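Galerie – Atelier Foltdale, plans de travail et sous-faces inox

Mise en ligne : 5 mai 2019

Cette page regroupe les vues et les notes relatives à l'aménagement de la salle de préparation de Foltdale. Le relevé porte sur les surfaces en acier inoxydable, leur entretien et les textiles employés pour l'essuyage. Les cotes sont en centimètres, sauf mention contraire. Les légendes reprennent la numérotation du dossier 1384.

Note 1 – Implantation
La salle est organisée le long du mur nord. Hauteur du plan principal : 96 cm. Profondeur utile : 83 cm. Le plan secondaire, fourni par Pritley, a été repris de l'ancien local de Grostthorpe et recoupé sur place. Le raccord entre les deux plans reste visible et devra être poncé.

Note 2 – État de surface
Le poli miroir a été conservé à la demande de l'exploitant. Il marque davantage que le brossé : traces de doigts, coulures, voile calcaire après séchage à l'air. Un passage au chiffon sec en fin de service suffit dans la plupart des cas. Les produits chlorés sont exclus, de même que la laine d'acier.

Note 3 – Sous-faces
Les sous-faces sont rarement contrôlées. Les graisses s'y déposent par condensation, surtout près des angles et des pièces de fixation. Contrôle à la lampe, en lumière rasante, une fois par mois. Sur un poli miroir, les reflets de la pièce gênent la lecture – il faut changer d'angle au moins deux fois avant de conclure à un défaut.

Note 4 – Textiles
Chiffons blancs non pelucheux, sans ourlet épais. Le blanc a été préféré au bleu du lot Ninh : les résidus sombres s'y repèrent au premier passage. Un lot comprend 11 pièces. Toute pièce tachée après lavage est reclassée pour les sols.

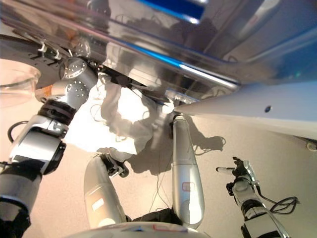 Note 5 – Essuyage
Le chiffon est plié en quatre pour les surfaces planes et utilisé en boule pour les chants et les retours. Travailler dans le sens de la longueur, sans mouvement circulaire. Changer de face dès que le tissu laisse un film. Les câbles sont dégagés avant l'essuyage des chants, puis remis en place.

Note 6 – Verrerie
Les bols en verre transparent sont rangés à l'écart des bords. Lavage séparé, séchage sur grille, pas d'empilage à chaud.

Les vues du plan secondaire après ponçage seront ajoutées en juillet. Les notes 2 et 3 seront alors révisées, avec le relevé des rayures du raccord.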